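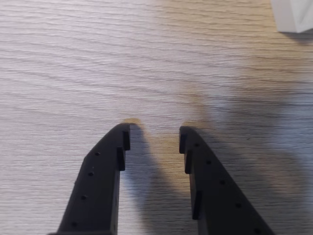 Jellberg Questions "Wipe-Clean" Claims for Wood-Grain Tables

PURKMONT — Table maker Jellberg said in December that it will stop using the words "wipe-clean" and "family-proof" on its light wood-grain tabletops, and it doubts the rest of the trade has much basis for using them either.

The company went through 3,194 customer letters and service requests before making the change. Cup rings and dull patches near the seats came up in 65 of every hundred complaints about finish. Many of the buyers had followed the care card exactly.

"We printed 'wipe-clean' for years and never asked what people were wiping off, or with what," the company said in a statement. "A damp cloth will deal with crumbs. We are less sure about turmeric."

Jellberg then bought 26 surface sprays and polishes and tried them on offcuts in its Purkmont workshop. Most left the sample looking the way plain water did. A few left a film. The company does not plan to sell a spray of its own — it was offered one, and declined.

The first table sold under the new wording is the Prulivel, a four-seat model in a pale grain. Its care card runs to five lines and says that the top will mark, that light finishes show some stains sooner than dark ones, and that a coaster is cheaper than a refinish. An initial run of 3,000 tables goes to stores in the spring.

Hứa, the retailer that carries most of Jellberg's line, has agreed to use the shorter card in its showrooms. Whether it helps sales is an open question, and Jellberg has made no forecast.

Care cards for older tables can be requested from the Purkmont workshop by mail.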